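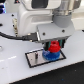
Reply from Savolainen: Have the customer check which blue part they have before anyone ships a replacement. There were two runs and they were not made to the same size.

Ticket 567
Product: Clellader stacking set, red and blue
Opened: Jul 15, 2020
Status: waiting on customer

Problem as reported
The red piece will not stay seated on the blue one. It goes on, then rocks when the table is bumped. The set came from the Altomwood shop and was used for a few weeks without trouble. Customer wants to know if the red piece is worn or if the blue base is the wrong one.

Log
1. Asked for the part code under the blue base. Customer read it as 860, later run.
2. Asked for the code inside the red piece. Hard to read, first digit may be a 6. If so it is from the earlier run and the ridges are slightly wider.
3. Had the customer wipe the ridges on both pieces with a dry cloth. Some grit came off the blue one. Still rocks.
4. Had the customer turn the red piece a little at a time and try it again in each position. It sits better in one position but there is still play of up to 2 mm.
5. Customer tried the blue base on a flat metal plate in place of the wood table. No change, so the tabletop is ruled out.

Notes
Please do not tell customers to sand the ridges. We had a set come back like that from the Fundwood order and neither piece could be used after. Pressing down harder does not help either, and the red one gets difficult to pull off.

Next step
Customer will send the code from the red piece once they find a brighter light. If it is the earlier run, send a red piece from the 860 bin only. The blue base can stay with the customer. If the codes match, reopen step 3 and ask for the pair to be mailed in together.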